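Werkstattbuch Färberei
1.8.26

Krapp, zweiter Anlauf

Endlich wieder am Kessel gestanden, und was war das für ein schöner, langsamer Vormittag! Die sieben Stränge vom Grinon lagen seit gestern Abend in der Alaunbeize, gut zugedeckt, und ließen sich heute früh ganz weich ausdrücken. Beim letzten Mal hatte ich sie ja nur ein paar Stunden dringelassen und mich dann gewundert, warum das Rot so müde aussah (Mirsad hatte es mir vorher gesagt, ich weiß).

Angesetzt im großen Nemer-Kessel mit Regenwasser aus der Tonne, dazu 200 g gemahlener Krapp von Ristić, den ich schon am Vorabend eingeweicht hatte. Dann sehr sachte warm werden lassen. Unser Thermometer zeigt am Rand weniger an als in der Mitte, also bitte immer erst umrühren und dann ablesen, sonst wird zu früh nachgeheizt, und schon kippt das Ganze ins Bräunliche. Genau das ist uns im Frühjahr mit der Merinowolle passiert, die jetzt als »Ziegel« im Regal hängt und die sich, man glaubt es kaum, trotzdem gut verkauft.

Fünf Stränge sind sehr gleichmäßig geworden, ein richtig sattes, warmes Rot mit einem Hauch Orange darin. Die anderen beiden haben helle Stellen dort, wo ich sie abgebunden hatte. Mein Fehler, zu stramm. Ich lege die Achterschlingen künftig lockerer und nehme wieder das alte Baumwollband, der neue Polyesterfaden schnürt zu sehr ein.

Nachzug im selben Bad: ein Rest Leinen, ungebeizt, nur so aus Neugier. Kommt hübsch rosa heraus, aber ich verspreche mir nicht viel davon, wenn es erst einmal am Fenster gehangen hat. Ein Stück davon klebt hinten im Buch, die andere Hälfte steckt in der Fovell-Mappe im Dunkeln, dann können wir Ende August vergleichen.

Waschechtheit

Die Proben der letzten Reihe habe ich noch einmal durchgesehen. Mit Neutralseife blutet der Krapp kaum, mit gewöhnlichem Waschmittel verschiebt er sich deutlich ins Bläuliche. An der Birke und am Reseda sehe ich fast keinen Unterschied. Auf die Banderolen sollten wir also weiterhin »Handwäsche, Wollwaschmittel« schreiben und es den Leuten am Stand auch ruhig noch einmal sagen.

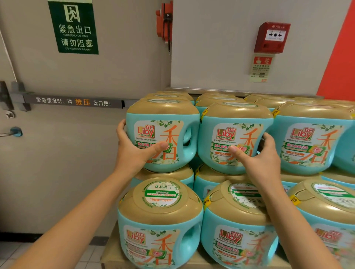
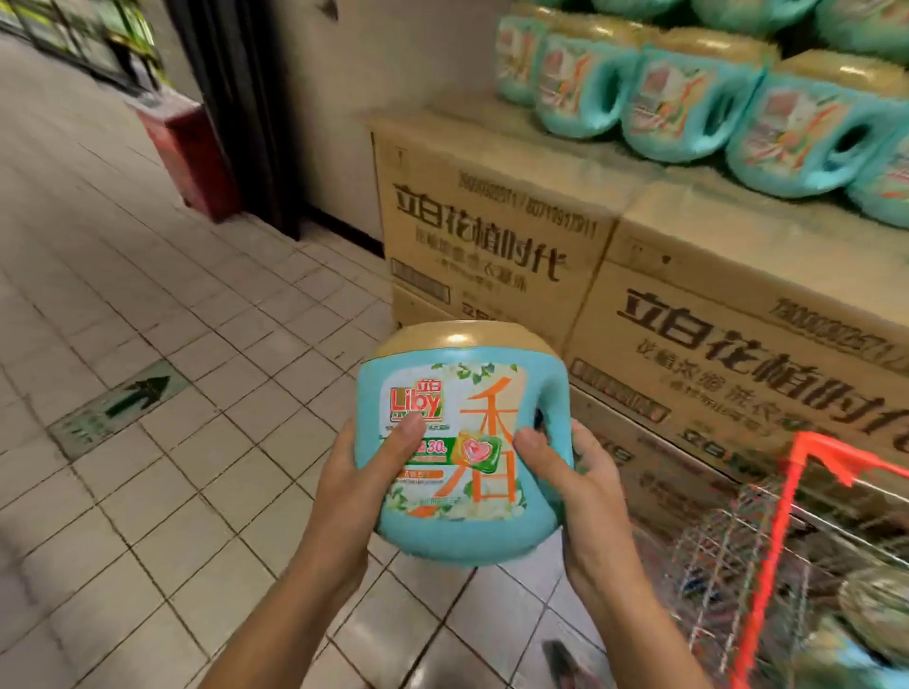
Waschmittel in Flaschen mit seitlichem Griff, im Supermarkt. Auf dem Etikett im zweiten Bild steht Liby.

Noch offen

Kessel mit Zitronensäure ausreiben, am Boden sitzt ein roter Rand. Mirsad Dumitrescu wegen der Walnussschalen anrufen, er wollte uns einen Sack zurücklegen. Das Krappbad steht abgedeckt im Hof, bitte nicht wegschütten, ich möchte am Montag noch Seide hineinhängen.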